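The Marks on the Floor: A Conversation with the Facilities Office at Allness Hall

Nov 13, 2024

When the Molstead Center for Adult Learning took over the ground floor of Allness Hall, it inherited 16 rooms, a long corridor and a schedule that changes four or five times a day. A room used for language instruction in the morning may be set for a blood pressure clinic by noon and for choir practice in the evening. The work of moving tables, chairs and partitions between those uses falls to the facilities office, and much of it is organized with tape.

The head of the office, who has held the position since the Center moved in, agreed to speak with this newsletter about how the system came to be and how it is kept up. By custom, staff are identified in these pages by position only.

"People expect a drawing," the head of facilities said. "We do have drawings. They are in a binder and they are accurate. But a person pushing a stack of chairs does not have a free hand for a binder."

Before the present arrangement, each room had a printed plan on the back of the door. Setup staff were asked to consult it and to measure from the walls. The results varied. Tables drifted toward the windows during the winter term, and on two occasions a fire inspection found the aisle in the large room narrower than the plan required.

"The second letter from the inspector was the one that got our attention," the head of facilities said. "It was a polite letter. It said the aisle had been corrected after the first visit and had then become uncorrected."

The office tried chalk, which was gone after one mopping, and then small adhesive dots, which the evening crew mistook for spills and scraped up. Tape was adopted on the suggestion of a member of the setup crew who had worked in a theater, where the position of every chair is marked for the stagehands. The Center's own practice is simpler. Blue is used for furniture positions, yellow for aisles that must be kept clear, and white for anything temporary. Where two lines cross, the crossing is the point that matters, and the leg of a table or the foot of a partition is placed there.

Asked whether the lines are laid out with instruments, the head of facilities said that they are measured once and then laid by hand.

"We snap a string and follow it. If you look closely you will see that the edge wanders a little. For a folding table that is acceptable. If we were installing cabinets I would give you a different answer."

Visitors often remark that the lines do not always meet squarely. The head of facilities explained that several rooms in Allness Hall are themselves out of square, the building having been extended twice, and that the furniture is set to suit the seating and the light. A line that looked parallel to one wall would look wrong against the next. The crew was instructed early on to trust the mark and to ignore the wall.

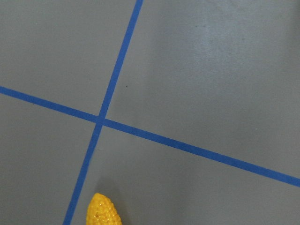 Two strips of blue tape crossing on a gray surface.

The choice of blue was a practical one. The office tested several colors against gray and asked the evening crew, who often work with half the lights off, which they could find most quickly. Blue and yellow were both well received. Green was rejected by everyone who tried it.

"I had hoped for green," the head of facilities said. "We had a full carton of it. It went to the crafts program."

Tape is now purchased through Van Rooij, a regional supplier, under the same agreement that covers mop heads and trash liners. The office's records show 1554 feet laid in the past year, including replacements. Most of the wear occurs near the doors and along the path to the storage closet, where carts turn. Lines in the corners of rooms may last from one December to the next without attention.

Removal receives more care than application. Tape left too long leaves a residue, and the office has a written procedure for taking it up: warm the strip with a hair dryer, pull it back low and slowly, and clean what remains with a cloth and a mild detergent. Scrapers are not permitted. The assistant supervisor, who joined the conversation for its last part, asked that this be stressed.

"A scraper saves you a minute and costs you the finish," the assistant supervisor said. "We have a mark in Room 4 from before the rule. I can show you where it is."

New staff are trained over two shifts. On the first they follow an experienced colleague and lay nothing. On the second they set one room alone, using only the marks, and the result is checked against the binder. The assistant supervisor said that the usual mistake is to center a table on a crossing instead of setting its leg there.

The office is now considering how to treat the Drollis Room, which will reopen after repairs with movable shelving along one side. The shelving would need its own set of lines, and there is some concern about having too many marks in one place. A fourth color has been discussed. The head of facilities would prefer to shorten the existing lines so that only the crossings remain.

"You need enough of each strip to see which way it is going," the head of facilities said. "A hand's length on each side would do. We will try it in one corner and ask the evening crew."

Groups that reserve rooms at Allness Hall are asked to leave all floor markings in place, and to report any that have lifted to the front desk.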